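Charging Corner: Cables, Plugs and the Long Table

Posted April 20, 2025 by Dulce Esquivel

We moved the phone charging out of the hallway in January and onto the long wooden table, and people have asked how it is set up.
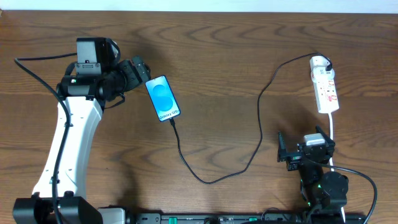
The hallway outlet was behind a door, so anything plugged in there ended up on the floor. At the table a phone can lie flat next to its power strip and the cable has room to spread out. Our unit at Cullinane has one double outlet on that wall, and the strip runs from it.

The notes below go with the table as we use it now.

The phone
A Galaxy S25+, going by the name on its screen. The cable goes into the bottom port. We leave phones face up so that a call or a message can be seen from the other side of the room.

The cable
Black, and longer than it needs to be. It makes a wide S across the wood before it gets to the strip. I tried winding up the slack with a Velcro tie and took it off after a week. With the tie on, the phone could not be picked up while it was charging without dragging the strip along.

The power strip
White, on the right. Úna Cronin wanted it screwed to the underside of the table. We left it on top. Reaching underneath for a switch gets old fast, and the screws would have gone into a tabletop that cost more than the rest of the furniture in the room.

The tabletop
Warm brown, with a wavy grain that shows up well in daylight. It came from Donach, who had it in the back of their shop with a scratch on the underside and took 40 dollars off for it. It is 186 centimeters long and 94 deep, which fits the wall with a hand's width left over. We oil it twice a year. Small black screws and adapters are easy to lose against the darker parts of the grain, so those go in a saucer.

The wall
White, repainted in January before the table went in. Úna did two coats on a Saturday and most of a third on the Sunday. Black cables leave marks on it if they rub, and a damp cloth takes them off.

What we tried before
A charging box from Pultora, with slots for five phones. The slots were too narrow for a phone in a case. We gave it to Úna's sister, who keeps mail in it.

Still to do
A second strip for the left end, probably the Jondard one with the flat plug. Labels for the cables, at the plug end. A shelf above the table is on the list too, but the quote was 900 dollars with fitting, and it can wait until the fall.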